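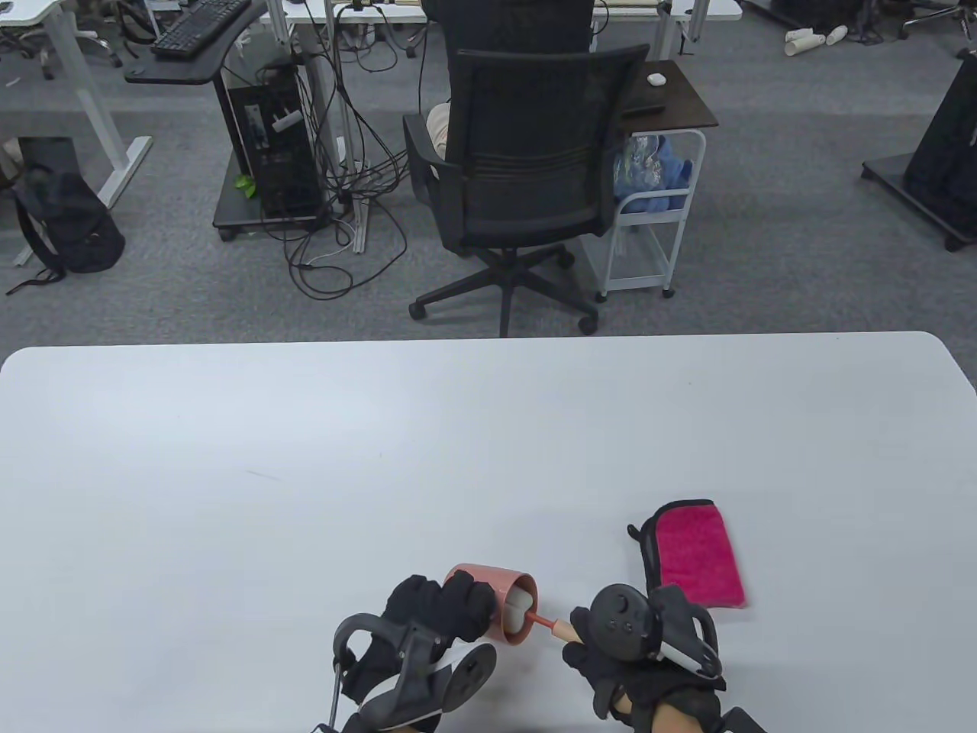
ピンクのカップとブラシ

プレシッツ館 共用部 点検チェック表(コメント付き)
2023年7月分 記入:董暁燕(Xiaoyan Dong)

今月も無事に一巡できました。暑いなか、荷物をどけて待っていてくださった皆さん、ありがとうございます。長くなりますが、気づいたことはなるべく全部書いておきますね。

1 消火器(1階〜3階) 良
圧力の針はどれも緑の範囲です。2階の分だけ前に傘立てが戻ってきていたので、また横へずらしました。12月にも同じことを書いた覚えがあります。

2 非常口と避難通路 要改善
北側の扉の前に段ボールが5箱。曹さんに伺ったところビンドロウ宛の返品だそうで、その日のうちに倉庫へ移していただきました。通路幅は一番狭いところで100センチ、箱がなければ問題ありません。

3 誘導灯 一部不良
器具番号41が点検ひもを引いても点きません。電池の寿命かと思います。業者さんに連絡済み、返事待ちです。

4 給湯コーナー 良
湯沸かし器のホース、コンセントまわりともに異常なし。カップの内側は茶渋が残りやすいので、柄つきのブラシで底までどうぞ。ふきんは使ったら広げて干してくださいね、たたんだままだと夏場はすぐにおいます。

5 床・カーペット 良(経過観察)
274号室の入口で端が少しめくれています。両面テープで仮どめしました。台車を通すときはゆっくりお願いします。

6 救急箱 補充要
絆創膏の大きいサイズと冷却シートが切れています。スラストリさんが次の買い出しで足してくださるとのこと、いつも助かります。消毒液の期限はまだ大丈夫でした。

7 窓・ブラインド 良
3階西側のひもが長く垂れていたので、留め具に巻き直しました。小さなお子さん連れの来客もありますから、下ろしたあとに一度見ていただけるとうれしいです。

確認:范光明
未処理は3と6。3の修理が済んだらこの欄に日付を書き足します。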